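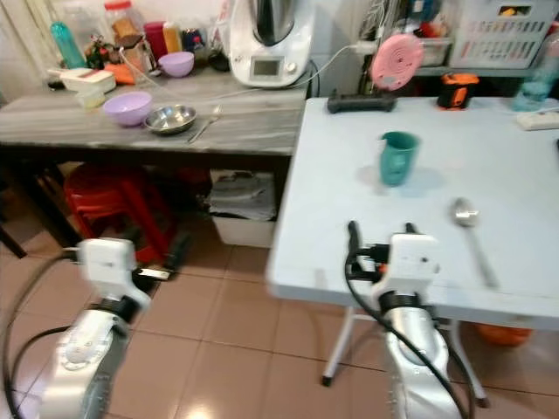
The two arms between the counter and the blue folding table, with the cup near the middle of the table and the spoon just to the right of the right gripper.

Rhydian Pritchard looks after one machine only. It is a pair of arms that works in a kitchen, at a place the company Radura calls its Lurnitz site, and he has kept it running since July. Before that he repaired packaging lines at Rinaldi for 25 years.

I asked him first what takes most of his time, and I expected to hear about motors or software. "The cables," he said. "Each arm has its cable on the outside, in a long loop. If the loop is too short, it pulls when the wrist turns. If it is too long, it catches on the edge of a table. I move it by a finger's width and then I watch for an hour."

He keeps a paper notebook of every fault. When we spoke it had reached entry 422, and he read me a few of them. Most are very short: "left cable rubbing", "right finger slow to close", "table moved, zero again".

The last one comes back often. The folding table is light, and a person who passes can push it with the hip. Then the arm reaches for the handle of the cup where the handle used to be. "People say to me, the robot is broken," Pritchard said. "I go there with a tape measure and the robot is fine. So I put the table back." 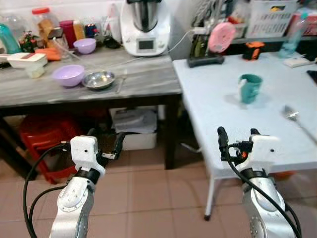 Both grippers open, cup and spoon on the folding table.

The open position is how he likes to begin a check. He looks at the fingers from the front, then closes them by hand command on a strip of card and pulls. The card should come out with the same force on both sides. If it does not, he loosens the 4 screws of the finger mount and starts again. A spoon, he told me, is a harder test than a cup – it lies flat and gives the fingers very little to hold.

Does he clear the counter before he works? He does not. The bowls and the jars stay where the cooks like them, and he goes around them. "It is a kitchen. If I set up the arms in an empty room, I must do it again here."

The software is called Galtotard and he speaks of it with some patience. In the summer, error 1009 stopped the right arm many times in one morning. He changed the cable, then the connector, and in the end he found a loose ground screw in the base. He still checks this screw at the start of each shift.

I wanted to know if he misses the packaging lines. He thought about it for a while. "The noise, no. The spare parts, yes. At Rinaldi I opened a drawer and the part was there. Now I write an email and I wait."

His next job is a new set of cable clips for the left arm, and he was still waiting for them when we finished our talk.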